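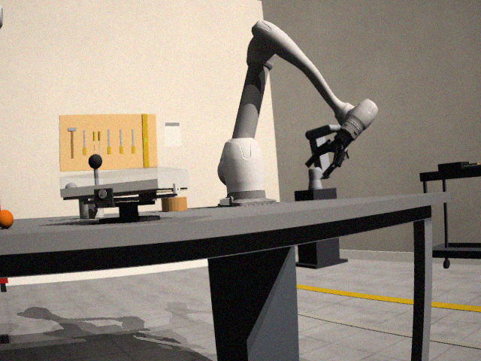

Rocío Núñez wrote in to ask whether the Clovby gripper still lets go when the power drops, and would we please put it on the product page this time so she doesn't have to dig through the forum. Fair enough, Rocío!

So, yes, the early ones do. If you bought a Clovby before July, the spring behind the fingers is too soft, and when the power cuts out the fingers can drift open and drop whatever they've got. I had it happen to me on a Saturday with a part I'd spent all morning finishing (I said some words). My foot was fine - the part wasn't.

The new Clovby has a stiffer spring and a small brake on the drive screw. I cut the power on ours 1,000 times with a steel slug in the fingers and it held every time. The brake adds a bit of weight, so redo your payload settings after you swap.

Got an old one? Look at the label under the wrist plate. If the last digit is a 2 or a 3, it's the soft spring and we'll send you the kit free. It's six screws and a new cable clip. Shut the arm down and rest the fingers on something solid before you start, please, even if you're in a hurry.

Fits Clavix and Olis arms. For the Owino you need the adapter ring, sold separately, and the long screws that come with it.

Kit requests go to Tuấn Từ at the parts desk. Put the label number in the subject line!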